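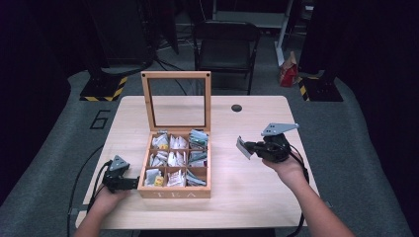 Tea box, fully stocked.

So I finally watched Hulorine, all twenty-whatever episodes of it, and I have some complaints. Lalit Nigam has been after me since May to give it a chance. He and I do not agree on anime, as a rule. He cried at the penguin one. But he kept sending me clips, and the clips looked good, and I had a cold and no plans.

If you haven't seen it, the setup goes like this. Vendadum is a floating city that runs on songs. Literally runs on them. There are big glass pipes under the streets and if the choir stops singing, the water stops, the lights stop, and eventually the whole place drops out of the sky. Our heroine Flusora can't sing. She gets drafted into the choir anyway because of a paperwork mix-up, and instead of telling anyone she mouths the words for three episodes while everything around her slowly breaks.

I'll admit I liked that part. The mouthing episodes are tense in a way I didn't expect, and there is a rehearsal in episode two where the camera stays on her throat for so long that I started swallowing in sympathy. If the show had stayed there I would be writing a much nicer post.

Then the tournament starts. Why is there a tournament? The city is falling. We have been told that it sinks a little every night. And the people in charge decide that what they need is for the choirs to compete against each other in a stadium, with brackets, and the losing choirs get sent home. You need MORE singers, not fewer! I kept waiting for somebody to bring this up. One old man in a hat nearly does in episode nine and then he gets a phone call.

Lalit's defense is that the tournament is supposed to look stupid, that it's a comment on idol culture and how it chews people up. Maybe. I've heard that defense for a lot of shows and I've grown suspicious of it. If you want to say that competitions grind girls down for other people's money, you probably shouldn't also sell me the competition with fireworks and a costume change every week. The show gets eight episodes of cheering out of it and then asks me to feel bad for having watched.

The numbers are strange too. Vendadum is supposed to have 2,805 steps from the bottom dock to the choir hall, and this gets mentioned so often that I assumed it would matter. Flusora climbs them in the finale, sure, but she's at the top in one cut, not even out of breath. The founding choir sang 700 years ago, except in the flashback episode, where a stone tablet says 400. I rewound to check. I looked for an explanation on a forum and found two people fighting over whether the tablet was a fake planted by the rival choir, which would be a better plot than the one we got.

As for the rival, Sachdeva is the best thing in the show and I wish it knew that. She's technically perfect, hates every minute of it, and has one quiet talk with Flusora on a roof that had me ready to forgive the brackets entirely. Her song in episode fourteen is the only one I've gone back to. Then she loses her voice (of course she does) and spends the rest of the series in a bed by a window, smiling bravely at people who come to tell her about the matches. I've seen that bed before. I've seen it in at least five other shows and I'm tired of it.

The animation holds up until roughly the two-thirds mark, when you start getting a lot of slow pans over crowds who don't move. Dinesh Goel, who used to comment here under the name with all the underscores, warned me about this and said to watch the last stretch on a small screen. It didn't help. The music is fine. People talk about the opening theme as if it changed their lives, and I can hum it, but I can also hum the jingle for the mattress place.

And the ending, without spoiling too much: Flusora sings. You knew that. I was hoping the city would be saved by somebody who couldn't sing, given that this was the whole idea, and in the last ten minutes she just can. No training, no price, a glow around her hands. I sat through the credits in case there was a scene afterward that took it back. There was one, but it was a setup for season two.

Soo-ah Han read a draft of this and told me I'm being too hard on it, and that the manga handles the ending differently. I have the first volume on order from the library. I'm not promising anything.

Filed under: anime, watched while sick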